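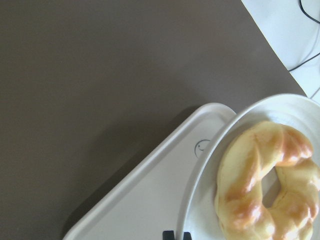 Wrist camera view, twisted ring bread in a white dish.

Warnomance Open Day recordings
README, second version

What's in the folder

I put this set together after the open day at Flitier in March, when we had the bar table running all afternoon and let people wander through, lean in and ask whatever they liked. It was a ripper of a day, and I'd much rather the recordings got used than sat on a drive in our storeroom! There are 1072 episodes in the raw folder and almost 900 in the clean one. The difference is mostly false starts, plus a run of early ones where the clocks on the cameras had drifted apart and I couldn't line them up again.

Everything is table work with food and bar gear: bread on a plate, lemons and a lime, a cutting board, bottles of tea, a bowl of ice. Each episode has a task label, and there are 12 labels altogether. Have a look at labels.txt before you write your loader, as I changed my mind about the colour names partway through (grey is now spelled the one way everywhere, sorry to anyone with the first version).

How the demonstration ran

We were set up in the Ammann room, at the end nearest the kitchen. I gave a short talk at the start, then we just kept going for four hours with a break for a cuppa. The brown paper on the table is the same stuff I use at home for wrapping parcels. It's cheap, it doesn't glare much under our lights, and you can swap it when somebody gets enthusiastic with a lemon.
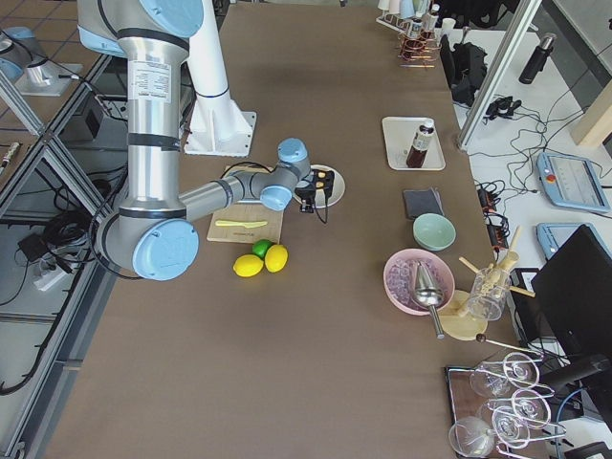

Can the recordings be used for teaching?

Teaching and private study are both fine, and so is putting stills into slides. Please credit Warnomance and write to us first if you want to sell anything built on the set.

Layout of the folders

raw – everything as it came off the recorder, untouched
clean – trimmed episodes, clocks matched
labels.txt – task names and the old-to-new spelling list
notes – my own notes from the day, typed up that evening, so expect a few odd sentences

Each episode folder holds the video streams, the joint readings and a small text file with the label and the start time. Times are local and in 24-hour form. I recommend reading them with Harka, our little loader, which lives in the tools folder and will skip a damaged episode without falling over. Any ordinary video reader will do if you only want to look at pictures.

What visitors made of it

Plenty of people walked in expecting to see a finished cocktail handed across the table. Most of them stayed anyway, and the bread got more attention than the glasses did, which I hadn't planned for at all. 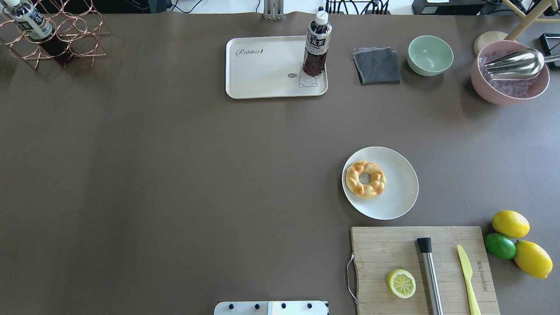
One visitor reckoned the fruit would be the hard part, given how a lemon rolls as soon as you breathe on it, and asked whether we'd ever tried the whole thing with a tea towel underneath. I said no, and wrote it down. A good half of my notes file is suggestions like that one, and I've left them in more or less as people put them to me.

Known problems

Daylight came in from the side for the later episodes, so the brown of the table shifts from one part of the set to the next. If you're training on colour, mix early and late episodes together. The Japanese labels on the tea bottles are readable in some views and I haven't blurred them.
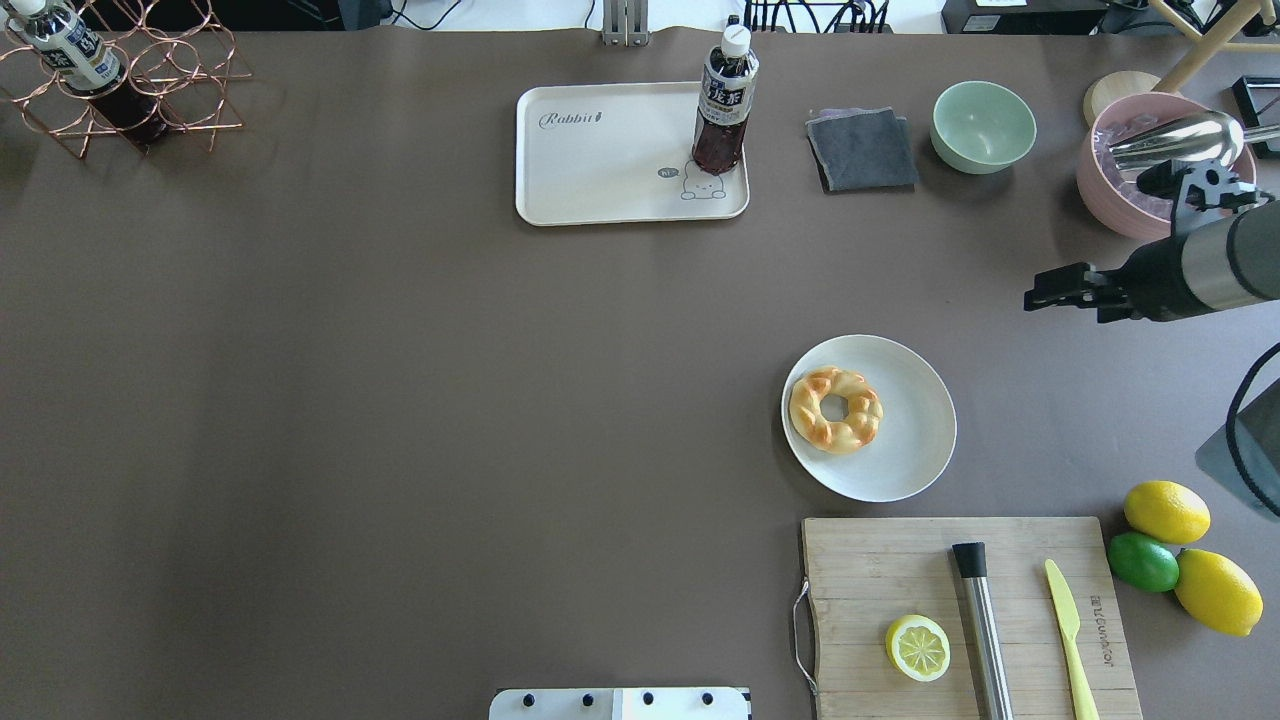
I also left the item names fairly loose. The bread is "bread" in most of the labels and "doughnut" in a handful, depending on how hungry I was when I typed them, and the spelling list doesn't catch that pair yet. Search for both. The same goes for "cloth" and "napkin".

Next version

I'd like to redo the trimming on the shortest episodes and add a plain index file so you don't have to open every folder. Corrections are very welcome – send the episode name and what's wrong with it to the Warnomance inbox, and I'll get to it after work.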